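Home | Workshop | Kitchen | Garden shed | Tool notes | Ask us

We use cookies to remember which pages you've read. Carry on reading and we'll take it that's fine with you.

Picking a gripper for fiddly jobs: tips from a month of PC strip-downs

I've spent most of August taking old desktop computers to bits with robot arms, and I've had a wonderful time. If you've got a small arm on your bench, or you're thinking of getting one, an old PC is the best practice object I know. It has big parts and tiny parts, stiff latches and floppy wires, and plenty of walls for a gripper to bang into. It costs next to nothing (ask at any office that's clearing out a cupboard) and if you scratch it, who cares!

I tried three grippers, two controllers and more camera positions than I can remember, so these are my notes while they're still fresh. I paid for everything myself apart from one set of fingertips that a friend didn't want any more.

Before you start

Unplug the computer, hold the power button down for a few seconds, and leave the lid of the power supply alone. You don't need to open that part for any of this, and what's inside can give you a nasty shock even after it's been unplugged. Check the board for the little coin battery too and pop it out by hand.

Lay the tower on its side with the open side up. I tried it standing for the first week and it was hopeless: the arm had to come in sideways, the elbow kept running out of room and the case slid about. Flat on its side, nearly everything can be reached from above, and coming down from above is what small arms are good at.

Stop the case from moving. A slotted table is lovely for this, as you can bolt a stop anywhere along the slots. On an ordinary bench, two lengths of batten and a pair of clamps will do the same job. Put a bit of rubber mat underneath as well. You'd be amazed how far an empty case will creep when a gripper leans on it.

Grippers

The Plelari was the one I wanted to love. It's a simple parallel gripper, two flat jaws that slide together, and for picking up anything with straight sides it's a dream. Memory sticks, screws standing in a tray, a loose drive: lovely clean grabs every time. Where it struggled was depth. The body is wide, and as soon as I sent it down next to a drive cage the housing touched metal before the jaws got anywhere near the latch. Longer fingertips helped, but then they bent when I squeezed.

The Kalero has jointed fingers that fold inwards, and this is the one I'd keep if I could only keep one. Because the fingers are slim and the bulk sits higher up, it goes down into corners beautifully. It isn't as neat as the Plelari on flat things (the tips swing in a bit of an arc as they close, so allow for that in your height) but it will push, hook and nudge as well as grip. With drive latches you want all three.

The Bonsu is a suction cup. Brilliant on side panels! Useless on anything with holes in it, and computer cases are mostly holes. I use it to lift off the cover and then take it off the arm.
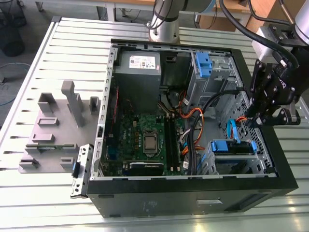

WORKSHOP TIPS > GETTING INTO TIGHT CORNERS

Drive bays are the test I keep going back to. Lots of cases have coloured plastic latches or handles on them, often blue, and that's a gift if you're using a camera, as almost everything else in there is black or grey. Teach your arm to look for the blue and you've got a good starting point. Mind out for blue cables, though. Mine went after a SATA lead with great confidence, more than once.

Come straight down, stop short, then move sideways. It's tempting to send the arm diagonally to save time but the edge of the case will catch a finger or a bolt head sooner or later. I set a stopping point just above the rim, another just above the part, and go slowly between the two.

Move the wires first. The power leads always seem to end up in a great bunch in the middle, right where you want to work. I tuck them to one side by hand and hold them with a loose twist of garden wire. If you'd like the arm to do it, use closed fingers as a paddle and sweep gently. Don't try to grip a whole bundle; it springs out.

Keep the arm's own cable out of the way. A hose or lead at the wrist needs enough slack to turn and not so much that it dangles into the case. I loop mine over the top of the wrist and hold it with two hook-and-loop straps, then turn the wrist all the way both ways before I switch to automatic. If it tugs, let out a little more.

Start with a soft squeeze. Plastic latches are brittle when they're old, and I snapped 7 of them before I turned the force down. The Kalero's dial goes up to 500, and by the end I was doing nearly everything at a quarter of that. If the part slips, try sticking a strip of bicycle inner tube on the fingertips before you add more force. It's cheap, it grips like mad and you can peel it off again.

Give the parts somewhere to go

This made more difference than any gripper. I used to let the arm drop things in a washing-up bowl, which is fine for screws and awful for everything else. Now I have a proper holder beside the case, a flat plate with raised blocks on it. A part goes against the block, the block squares it up, and when the arm comes back it knows which way round the thing is lying. You can print one, or screw offcuts to a bit of kitchen worktop. Leave the blocks a touch further apart than you think you need.

Bolt it down too. Mine went for a wander halfway through a long run and I came back to a heap of bits on the floor.

Cameras

A fixed camera looking down from above or slightly to one side has been far more useful to me than one on the wrist. The wrist camera gives you a gorgeous close view right up to the moment you need it, and then all you can see is finger. With a fixed one you can watch the gripper and the part together. Screw it to the wall or a shelf and don't touch it again. If you bump it, do the set-up again even if it looks all right.

Lighting: bare metal glares. A lamp bounced off a white wall or a sheet of paper beats one pointed straight in. I also draw the curtain after four in the afternoon, when the sun comes across my bench and makes every edge look like a wire.

Controllers

I ran the same job on the little controller that came with my arm and on a Samel, which I bought second-hand for £289. The job was simple: go down to the latch, press, pull, lift away. The Samel was smoother and much nicer to stop and start, with a big friendly button for going back one step. The boxed one did the job as well, just with a small shudder at the bottom of each move. For latches that shudder didn't matter. For lining up a memory stick it did, and I gave up and used the Samel.

If you have two arms, try letting one hold the case or the cable while the other works. Set them up one at a time and keep the second parked well back until the first is behaving. I'm still learning this bit and loving it. Next job is getting the Kalero to turn a drive round and put it back in!

Comments (4)

tinshedtinkerer
The inner tube tip is a cracker. I'd been using rubber gloves cut up and they tear after a few goes. Does it leave marks on the plastic?

Reply from the author
A bit of black smudge if the tube is old. Wash it in soapy water and let it dry first and it's much better.

moorland_mags
I have the Plelari and got round the width problem by mounting it at a slight angle. It takes some sums but it does reach down beside the drive cage in my case. Worth a try before you buy another one.

oldbench
Could you put up the sizes for your holder plate? Mine keeps tipping the memory sticks over.

Get our workshop tips by email once a month. Enter your address and press Sign up. You can leave the list whenever you like.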